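21 Nov 2020
Mirjana Karagiannis

Olel arm build – progress report to the Bošković fund, second half of the grant

Short version first. Arm is assembled and bolted down at Urkum. Gripper is on its third set of fingers. Simulator side is ahead of the hardware side. Money is OK, schedule less so.
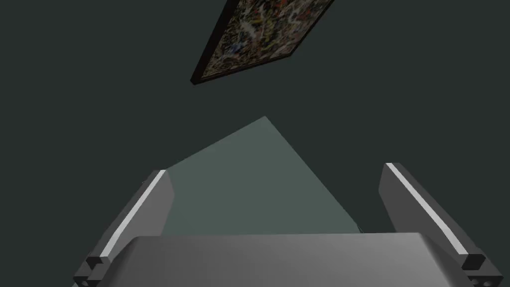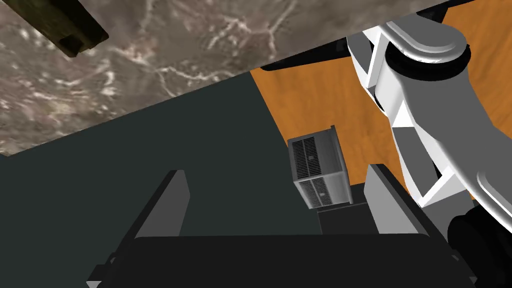 Is the arm picking things up by itself yet?

Only in simulation. On the bench it goes to a spot we give it, closes, lifts, and puts the thing back, with one of us at the stop button the whole time.

Mechanical

Base plate got recut in July. The first one flexed when the arm was stretched all the way out and you could see the tip bounce. New plate is thicker steel, bolted through the bench and into the cross member. Bounce mostly gone. There is still some play in the shoulder that I think is the belt and not the bearing, will pull the cover this week and find out.

Reach is fine. Payload at full reach is 300 grams, short of what I wrote in the application. Closer in it lifts more but I have not tested that properly so no number here. If the fund needs the original payload figure met we should talk, it means a different shoulder motor and the old one can't be returned.

Cable routing was bad. Is now less bad. The gripper lead used to wrap at the elbow and pull its own plug out, which cost me two evenings before I thought to look at the plug. Clips printed, lead goes on the outside now.

Gripper

Fingers mark three. First pair printed, snapped at the root. Second pair printed thicker, didn't snap but too fat to get between things on a shelf. Third pair is aluminum, cut on the workshop mill, with rubber glued on the inside faces. Rubber peels at the tip. Trying a different glue.

Driver board is the Veltow one. The first board was dead out of the bag, replacement came without any fuss. It runs hot if you leave the gripper clamped, so the code now backs the current off once the fingers stop moving. Simple, should of done it at the start.

Simulator

This is where most of the recent hours went. I can drop the arm into a room, load in furniture and objects, and run pick attempts overnight on the workshop PC while no one needs it.

Last full overnight batch: 269 attempts, 160 of them counted as good. Good means the object was held clear of the surface until the end of the run. The failures are mainly two kinds –

- approach angle wrong, a finger comes down on top of the object and shoves it
- planner gives up, says it can't reach, when it plainly can

The second one is a bug in my joint limits, I'm nearly sure. I typed them in by hand from the drawing and one of the wrist numbers looks backward. Not fixed at time of writing.

Also the surfaces in the sim are too grippy. Things that would slide off a real finger just stay there. So please dont read the batch result as what the real arm will do. I need to measure the rubber against a few materials and put proper friction values in. Spring scale is ordered.

What slipped

The pick demo with real objects was supposed to be done by now. It isn't. Reasons: base plate, dead board, and Urkum was closed to members for a stretch so I had the simulator at home and nothing else. I used the time for that, which is why that part looks so far along next to the rest.

Safety items from your last letter

Stop button now cuts motor power directly, doesn't go through the software. Tested with the arm moving and with the arm holding a weight. It does sag when the power goes, slowly, so there is a foam block under the elbow when anyone is working near it. A brake on the shoulder would be the right fix. Not in the budget.

Floor is taped at full reach plus a margin. Guard panel on the aisle side is cut but not hung, needs hinges.

Spending

Receipts are in the shared folder. Over on metal, under on electronics. I would like to move what's left of the electronics line to cover the new base plate and the finger stock. Need a written OK from you for that, an email is enough.

Next

Joint limits first, then rerun the same batch with nothing else changed so the results can be compared. Friction numbers. Shoulder cover off. Then real picks, one object at a time, blocks and cans to begin with. I'd like 2 more months on the end date, no extra money. If that's possible please tell me before I book bench time, the calendar at Urkum fills up early and the bench with the bolts in it is the only one I can use.

Code is on the usual drive, the branch called bench. Ignore the one called bench-old, it moves the wrong joint.

M.K.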